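# Open day at Clastgate shows off robot training, but few robots
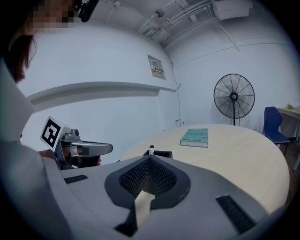 Two hand-held grippers at a table in the Clastgate building, with a book and a small bottle within reach.

Anyone who went to the Merard open day hoping to be served a drink by a machine will have come home thirsty. The company, which rents the upper floor of the old Clastgate offices, invited the public in on 23 February 2024 to see what it calls "the next generation of household help." What visitors got was people picking things up.

They pick them up with gray grippers that they hold in their own hands. Cameras record the job, and the recordings are later used to teach a robot arm to do the same thing. Merard says it is quicker and cheaper than steering an arm around by remote control all day, and it may well be right. The arm itself stayed in another room for most of the afternoon.

Visitors were let in ten at a time and stood along the wall while staff worked at an oval table. The tasks were small. Move a book. Take a little bottle out of a box, put it back, do it again. One operator wore a device strapped to her head and kept going through all the questions without looking up.

"It's dull to watch, I know that," said Tobiloba Effiong, who runs the recording sessions. "The point is that we do it a lot of times and a bit differently each time. If the bottle is always in the same spot, the arm learns the spot."

Effiong said the team had made 298 recordings of the bottle task alone. Asked how many the arm needs before it can be trusted with a bottle in a stranger's kitchen, he said that was still being worked out. Asked whether it could do it in this one, he said it depended on the bottle.

The arm, which Merard calls Flasavis, did get its turn at the end. It was given 17 tries at lifting a bottle and setting it down on a mat, and managed nine. Two of the misses went on the floor. Ross MacRitchie, the firm's operations manager, told the room that the score was "very encouraging for this stage," and that the light from the window had not helped. A man near the door asked if kitchens had windows. MacRitchie said that was a fair question and moved on to the next slide.

The slides were a good deal bolder than the demonstration. One had a robot folding sheets. Another had one handing pills to an older woman in an armchair, under the words "Help at home, within reach." Both were drawings. MacRitchie agreed, when pressed, that the company has not tried either job with a real machine and has no date for doing so. He would say only that a trial with a local care provider, Ogilvie, is planned for June, and that it would begin with fetching and carrying.

Ogilvie was a little more careful. Snežana Kadrić, who manages home visits there, said nothing had been signed. "We've said we'll look at it," she said. "Our people drive between houses all day and they could use the help. But I'd want to see it get the bottle every time before I put it in front of a client."

She also wanted to know where the recordings go if they are ever made in someone's home. Merard's answer was that faces are blurred and the files are kept on its own machines. It did not have a written policy to hand out. MacRitchie said one would be posted on the company's website.

Some of the crowd were easier to please. Beathag Lamont, who has arthritis in both hands, came with her daughter Kenna and was allowed to try one of the grippers herself. She got the book off the table on her second go and seemed pleased with it.

"I'd take that home now," she said. "Never mind the robot."

Her daughter asked if the grippers were for sale. They are not – Merard builds them for its own use – although a staff member wrote the question down.

The company plans to hire more people for the recording work this spring and was taking names at the door. Pay is by the hour, and no background in robots is needed. The form asks applicants if they are comfortable repeating the same task for long periods.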